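Drollow > Newsletter > Good practice

The house rules, second edition

March — by Ingvild Lindqvist

Some of you will remember the first edition of our house rules for robots doing home chores, which ran to 29 clauses and which, I am told, hardly any of you finished. Fair enough! I wrote most of it and I struggled with it myself. So over the winter we went back through the 784 comments you sent in, a good few of them from the Nesisar teams, and we have tried to put the laundry section into the sort of words you might use to a new colleague on their first morning.

The biggest change is that a laundry basket now has a clause of its own. We used to lump it in with "carried loads", alongside trays and boxes, and several of you pointed out (quite rightly, and at some length) that a basket tipped beside an open washing machine is a very different business from a box going along a corridor.

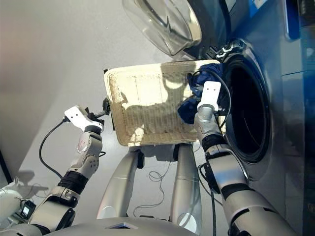
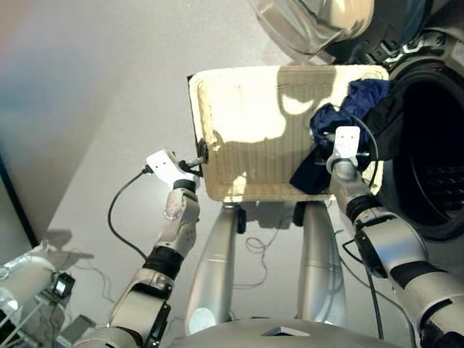
Two grippers on the basket, and the drum opening close by. 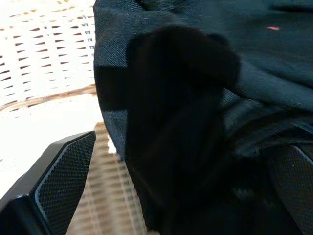

Clause 2 therefore asks for a grip at both ends before any tilting begins, and for the tilt to stop the moment either grip is lost. Clothes that hang over the rim are allowed, but they must be clear of the door seal before the door is moved, and moving the door is always a separate step with its own check. Fagerlund wanted a fixed limit on the angle and we did talk it round for most of an afternoon — in the end we left it to each site, on the understanding that you write your own limit down and pin it up where people can read it.

Then there are cables, which brought in more letters than anything else. The new wording says that any cable on or near the robot should be looked over before each run, with the arms at full reach as well as at rest, and that slack on the floor should be gathered up out of the way of feet, ours included. Please do this even when you are only having one quick go before lunch. I know what those are like.

Dark clothes get a short note too. A black sock on top of a black jumper is easy to miss, so the person in charge of the run should look into the basket and the drum with their own eyes before the programme is started.

The draft is open for comments until the end of the month, and Drovex has kindly agreed to try the checklist on its own machines in the meantime. Write to me in whatever form suits you, long or short.

Recent items
Who holds the stop button?
Fagerlund open afternoon: your notes
Our mailing list reaches 1,105 readers
Lifting and carrying: changes to the training day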